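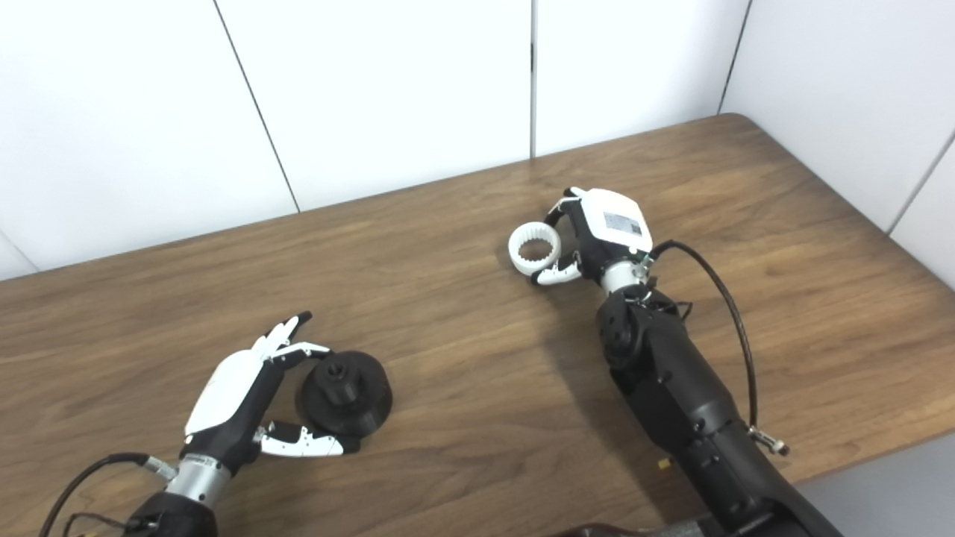
Right hand with the white ring gear pinched, left hand with fingers curled up next to the black hub.

4/14/26
Hand comparison, bench notes

First full session with both humanoid hands on the arms, and I am really happy with how this is going. Up to now everything in this notebook has been the Gisness parallel gripper, which I know inside out and which is frankly dull to watch. The new hands are another animal. Writing this up while it's fresh so whoever takes the next slot doesn't have to rediscover the settings.

Setup
Both arms on the Lolthorpe controller, old firmware, not the one from last August (that one still drops the wrist torque channel when you reconnect). Hands are the Wimanero pair, left and right, stock fingertips. Head camera only. I left the wrist cameras off because I wanted to see how far we get with one viewpoint before adding more. Parts are the usual gear set: the black hub with the flared base and the white ring gear with the internal teeth.

Task is the same as for the gripper. Right hand picks up the ring, left hand steadies the hub, bring the two together. Teleop through the Yu gloves, no policy running yet.

Picking the ring
Started with a full wrap grasp because that's what the hand seems to want to do. Bad idea. The fingers close in their default order and the ring gets pushed toward the palm before the thumb arrives, so you end up holding it at a tilt with no view of the bore. Switched to a pinch, palm down, thumb coming around from the side, and it was much better right away! The ring sits out to the side of the hand where the head camera can see the teeth. With the parallel gripper I always had to grab the rim from above and the jaws hid half of the part.

Pinch force: began at the default and the ring squirmed every time I moved the wrist. Brought the current limit up to 200 and it held still. I tried going lower to spare the plastic, and 159 was the lowest setting where I could roll the wrist and come back without the ring shifting. Below that it creeps. I'd use 200 for moving and drop to 159 just before contact so there is a little give in the fingers. That give is a lovely thing to have -- the gripper has none, and when it's off by a hair it simply shoves the hub across the table.

Steadying the hub
This is where I lost most of the session. Left hand goes in with the thumb stretched along the tabletop and the fingers up and curled, then the fingers come down on the far side. The thumb is a good fence, and I can leave it parked and do everything else with the fingers. But the finger pads are smooth, and on the flare of the base they slide upward as soon as I add force. Holding by the upper part of the hub works for grip and fails for access, obviously, as that's where the ring has to go.

Best result was very light pressure low on the base, with the thumb doing most of the holding. Want to try a softer pad on the index and middle fingertips. There should be a bag of the gray sleeves in the gripper drawer, left over from the Gisness jaws. They would need cutting down.

Counts
Pick and hold on the ring: after I settled on the pinch I did five in a row with no drops. Full mating attempts: 3 clean ones, plus several where the ring landed on the hub crooked and I had to nudge it flat with a fingertip. I'm not counting those, though I have to say nudging it flat with a fingertip is a trick the gripper could never do, and I grinned every time.

Odds and ends
-- Glove thumb calibration drifts. Redo it whenever you take the gloves off, even for a minute.
-- Right wrist cable needs a longer loop. Near the end of wrist roll I could feel it fighting me, and the arm was reporting extra load that had nothing to do with the part. I stayed away from that end of the range today.
-- Left and right hands do not close at the same speed with the same settings. Left is slower. Could be a config copy problem, haven't checked.
-- Glove lag is fine for pinching. For mating I'd like it lower, but I got used to it.
-- Wood table gives a bit of glare on the right side. Didn't bother the tracking at this exposure.

Gripper or hand?
For plain pick and place the Gisness is still faster, and it never needs calibrating. For anything where the part has to be seen or corrected while it's being held, I'd take the hand already, and this was only the first day with it. I'd like somebody else to run the same task cold, without reading my pinch settings first, to see how much of this is the hardware and how much is me getting some 200 tries at the gear set over the last few months.

Next
Sleeves on the left fingertips. Compare the two hand config files line by line. Reroute the right wrist cable. Then the same task with the wrist cameras on, same current limits, and start logging.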